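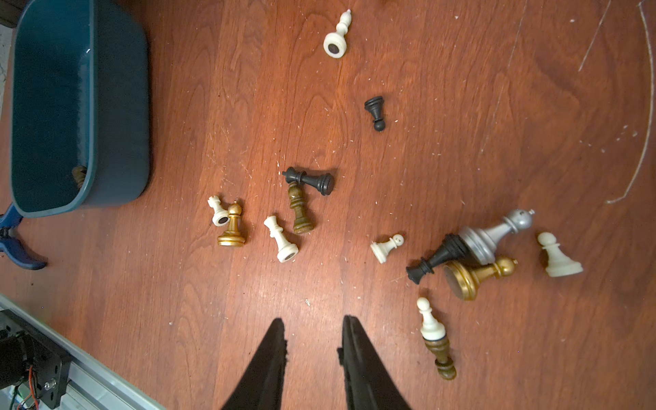 Which fingers should the two arms wear for the next round of sorting, the Javo pair or the Kyei pair?

The meeting settled on the Javo fingers for both arms through December, with the Kyei fingers kept on the shelf for the small hardware and looked at again when the new pads come in.

7 min read
Filed under: Bench Notes, Grippers & Arms

Trustcombe Arms Group
Minutes of the December meeting

Effie Crichton was in the chair and Myroslav Tkachenko took the notes. We started at 6:40, a little behind, as several people were still catching up over the soup (thank you to whoever made it, the bowl has been washed and is by the sink). The minutes of the last meeting were read and accepted with one change: the cable ties on order are the long ones.

1. Chess pieces

Myroslav went through his results and was kind enough to bring them on paper. Each set of fingers had 24 runs, and the job was the same throughout, getting mixed chess pieces off the floor of the cell and into the container. The Javo fingers did better on anything with a round head, and Myroslav thinks the wide tip helps because a pawn tends to roll into it. The Kyei fingers were quicker to close but lost their hold more often on the big metallic pawns, which are slippery little things even in the hand. Pieces lying across one another gave both sets trouble. Effie asked whether we ought to leave the heaps in or spread everything out first, and after a good long talk – longer than it needed to be, but a pleasant one – we agreed the heaps stay. Real sorting has heaps in it.

2. Small fittings 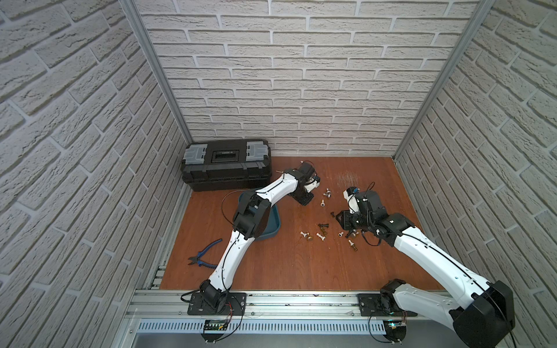 Both arms above the loose fittings, cutting pliers open at the left.

Much harder going, as we all expected. Screws lying flat were the worst for the Javo fingers, and a few people who had been firmly on the Javo side under item 1 grew rather quiet. The Kyei tips are thinner and got under the brass-colored pieces nicely. Effie reminded us that a pick only counts if the piece is let go inside the container, and Myroslav will go back over his sheet with that in mind. He would like 300 more attempts before anyone writes up a table, and the meeting was happy to let him have the cell for as long as that takes.

3. Controller

The Wandon controller has been behaving since the settings were put back. We had one stall, on the right arm, when a wrist turned farther than the loop of cable cared for. Effie has moved the limit in a bit. Please don't move it out again without writing it on the sheet! There was a question about running the two arms from separate controllers, and it was left for another month.

4. Reaching the container
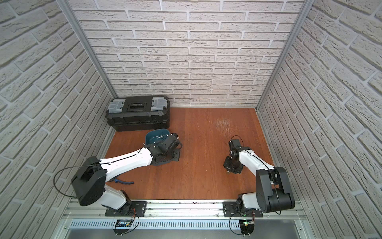
Left gripper at the rim of the teal container, right gripper over the open floor with nothing in it.

We talked about who goes to the container and when. With the container at the back left, the right arm has the longer trip, and Effie feels this is muddying the comparison. Two ideas were put forward: bring the container to the middle, or have the right arm hand its pieces across. Myroslav favors the middle, at least until the finger question is closed, and most of the room agreed with him. The toolbox can stay against the back wall. Effie will mark the new spot with tape so that everyone puts the container down in the same place.

5. Money

There is 1,000 dollars left for the year. New finger pads come first, then a spare wrist motor if the price is still what it was. Someone asked about a better wrist camera and we all sighed, and it was put on the wish list.

To do before next time
Myroslav – recheck the fittings sheet, start the further attempts
Effie – tape down the container position, order pads for both sets of fingers
Everyone – write the finger set at the top of each run sheet, please

Closed at 8:15. The next meeting will be at the usual hour, and Effie has offered to bring the bread.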